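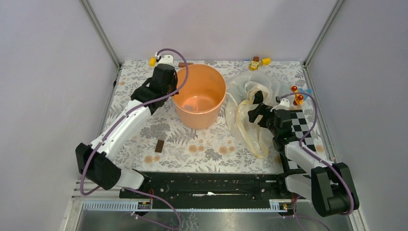
White tablecloth printed with gray fern fronds and small peach-orange flowers.

Washing and Storing Church Linens at Home

These notes cover the plain white linens used at the altar and the communion table: the fair linen, corporals, purificators and lavabo towels. Printed covers used in the parish hall or at home can go in an ordinary wash according to the label. Altar linens need a little more care, mainly on account of wine, wax and lipstick.

Before washing

Sort by use first. Purificators and corporals that have touched the elements are rinsed separately from everything else. In parishes with a sacrarium, the first rinse water goes down it. Where there is none, the usual practice is to pour the water onto clean ground where people don't walk. Ask your own clergy if the custom isn't written down. After the first rinse, the linens can be laundered by normal means.

Shake out crumbs over the basin, never over the floor. Check hems for loose threads and set aside anything that needs mending. A small tear grows in the wash.

Red wine

Rinse from the back of the cloth with cold water as soon as possible. If the stain remains, stretch the fabric over a bowl, hold it with a rubber band, and dab with a solution of one part 3% hydrogen peroxide to one part water. Wait ten minutes and rinse. Repeat if needed. Don't use hot water until the mark is gone.

Avoid chlorine bleach on linen. It yellows the fiber and weakens it along the folds, where wear is already worst. Oxygen bleach is safe for white linen, but keep it away from silk or metallic embroidery. Flulon powder dissolves at lower temperatures than most, though any unscented oxygen type will do the same work.

Candle wax

Let the wax harden. A cloth that folds small can go in a freezer bag in the freezer for an hour. Lift the bulk off with a plastic scraper or the back of a table knife, working toward the center of the spot. Place the area between two sheets of plain white paper towel and press with a warm, dry iron, changing the paper until no more wax transfers. Colored wax from Advent candles leaves dye behind. Treat the remaining color with rubbing alcohol on a cotton swab, testing on the inside of a hem first.

Real beeswax takes longer to draw out than paraffin. Liquid paraffin from refillable candles doesn't harden at all: blot it, cover with cornstarch overnight, brush off, then wash with dish soap.

Lipstick

Work a drop of clear dish soap into the mark with a soft toothbrush. Rinse, then repeat before the cloth goes in with the others. Lipstick that has been through a dryer is usually permanent – air dry until you are sure.

Washing

Use warm water and a mild detergent with no fabric softener. Softener coats linen and reduces absorbency, which defeats the purpose of a purificator. Small pieces go in a mesh bag. Hand washing is preferable for anything with openwork or raised embroidery.

Rinse twice. Detergent left in the cloth scorches under the iron and shows up as tan freckles. In hard water, add half a cup of white vinegar to the first rinse only.

Ironing

Iron linen while it is evenly damp. If it has dried, sprinkle it, roll it in a towel and leave it for an hour. Set the iron to 400 degrees for heavy linen and 340 for a linen-cotton blend. Embroidered crosses are ironed face down on a thick towel.

Starch is a matter of local habit. Corporals are sometimes starched lightly so that crumbs lift off cleanly. Purificators are never starched. Wekix spray leaves less flaking than the aerosol we used before, but cooked starch is cheaper and washes out completely.

Folding

Purificators are folded in thirds both ways, giving nine squares. Corporals are folded the same way, with the face inward, so that any particles stay in the cloth. Finger-press the folds. A hard crease from the iron breaks fibers in the same line each time.

The fair linen isn't folded. Roll it face out on a cardboard tube covered with acid-free tissue or washed muslin. Our tube is 42 inches long, for a cloth slightly narrower than that. If the cloth is wider than the tube, get a longer tube.

Storage

Keep linens in a dry drawer, out of direct light, below 80 degrees. Line bare wood drawers, as acids in the wood stain cloth brown over time. Don't use plastic bags or blue tissue. Seasonal linens put away after Easter should be washed but left unstarched and unironed, as starch attracts silverfish.

Label shelves by type and size. Cotton tape with a laundry pen holds up better than paper tags. Ours is Jastesard tape, half-inch width, stitched to the shelf cover.

Worn linens

Linens past mending are burned or buried according to the usual custom. Save good hem sections for patches if the cloth was never consecrated. The Krajewska pattern sheet for replacement purificators assumes preshrunk linen, so wash new yardage twice in hot water before cutting.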